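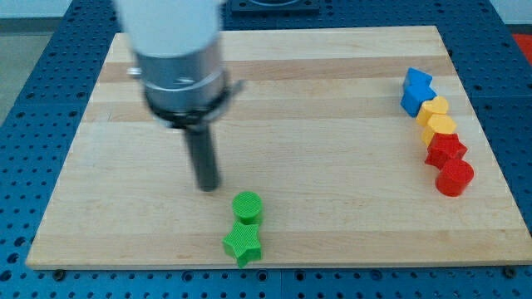
Schiebestab Gellora 38 für leichte Tischroboter

Kategorie: Werkzeuge und Aufsätze
Artikelnummer: 1043
Hersteller: Grelberg
Lieferzeit: ab Lager, im November etwas länger

Ich verkaufe seit Jahren Greifer, und trotzdem ist mein Lieblingsteil im Shop ein Stab. Ein glatter, dunkelgrauer Stab, unten rund, oben Flansch, fertig. Er kann nichts greifen, nichts ansaugen und nichts drehen – er schiebt. Und genau dafür rufen mich inzwischen ziemlich viele Leute aus kleinen Betrieben an, die erst nach einem Zweifingergreifer gefragt hatten und dann beim Durchrechnen blass wurden.

Wofür ich ihn empfehle

Alles, was auf einer ebenen Fläche liegt und von A nach B soll, ohne dass es angehoben werden muss: sortieren nach Farbe, Reihen bilden, Teile an eine Kante heranrücken, Fehlteile zur Seite schieben. Zum Einüben nehme ich gern ein Holzbrett und bunte Kunststoffklötze, Sterne, Herzen, Zylinder, was der Drucker eben hergibt. An einem Stern merkt man sofort, ob der Anfahrpunkt stimmt, der dreht sich nämlich sehr gern weg! Wer den Stern sauber geradeaus bekommt, hat mit Dichtungen, Kappen oder kleinen Frästeilen später wenig Ärger.

Wofür ich ihn nicht empfehle: weiche Beutel, Folien und alles, was höher als breit ist. Das kippt. Bitte glaubt mir das einfach, ich habe genug Rücksendungen mit dem Vermerk "kippt" im Regal liegen.

Wie es bei uns selbst läuft

Wir benutzen den Stab auch im eigenen Lager in Zorkthorpe, am Packtisch für die Kleinteilesets. Früher haben wir die Kappen von Hand vorsortiert, 900 Stück an einem normalen Tag, und nach der Mittagspause wollte das wirklich keiner mehr machen. Ich auch nicht. Jetzt schiebt der Arm die Farben in Gruppen zusammen und wir packen von der anderen Seite ein.

Was sich dadurch geändert hat? Weniger, als ich dachte, und an anderer Stelle. Eingespart haben wir niemanden, das war auch nie der Plan. Aber die Arbeit hat sich verschoben: Morgens stellt jetzt eine Kollegin den Ablauf ein und prüft die Anfahrpunkte (das hat sie sich in ein paar Wochen angeeignet, vorher hatte sie mit Programmieren nichts am Hut), und am Packtisch wird alle zwei Stunden gewechselt. Die Handgelenke danken es. Dafür ist es dort stiller geworden. Beim Sortieren wurde immer viel gequatscht, und das fehlt manchen, mir übrigens auch. Wir haben die Kaffeepause deshalb auf halb zehn gelegt und machen sie wieder alle zusammen.

Ein Punkt, über den wir gestritten haben, war das Tempo. Der Arm könnte schneller, aber wenn er schneller schiebt, fühlt sich der Mensch daneben gehetzt. Wir fahren ihn jetzt so, dass die Packseite den Takt vorgibt. Falls ihr das bei euch einführt: Redet vorher mit den Leuten am Tisch darüber und lasst sie die Geschwindigkeit mit festlegen. Eine Schulung von mir gibt es auf Wunsch dazu, per Video oder vor Ort.

Technische Daten

Durchmesser: 30 mm
Spitze: gerundet
Oberfläche: matt, dunkelgrau
Befestigung: Flansch mit Klemmhalter, ohne Kabel, ohne Druckluft
Passend für: Yeom Tischarme ab der zweiten Baureihe, andere auf Anfrage

Einbau und Pflege

Arm ausschalten, Halter ansetzen, Schrauben über Kreuz anziehen, Werkzeuglänge in der Steuerung eintragen. Das Eintragen wird gern vergessen, und dann steht die Spitze im Brett. Lasst beim ersten Lauf ein paar Millimeter Luft zur Tischfläche und geht dann langsam tiefer. Zum Reinigen reicht ein feuchtes Tuch, bitte kein Aceton.

Noch etwas zur Sicherheit, weil die Frage fast in jeder Mail kommt: Der Stab hat zwar keine scharfen Kanten, aber er bleibt ein bewegtes Werkzeug an einem bewegten Arm. Die Risikobeurteilung für euren Arbeitsplatz müsst ihr trotzdem machen, auch bei den kleinen Armen.

Lieferumfang

1 Schiebestab Gellora 38
1 Klemmhalter mit Schrauben
1 Inbusschlüssel
Kurzanleitung auf Deutsch und Englisch

Preis: 38 Euro zuzüglich Versand

Wer unsicher ist, ob die eigenen Teile sich schieben lassen, schickt mir einfach eine Handvoll davon im Umschlag. Ich probiere sie hier aus und schreibe euch, was ich davon halte. Bitte einen Zettel mit eurer Mailadresse dazulegen!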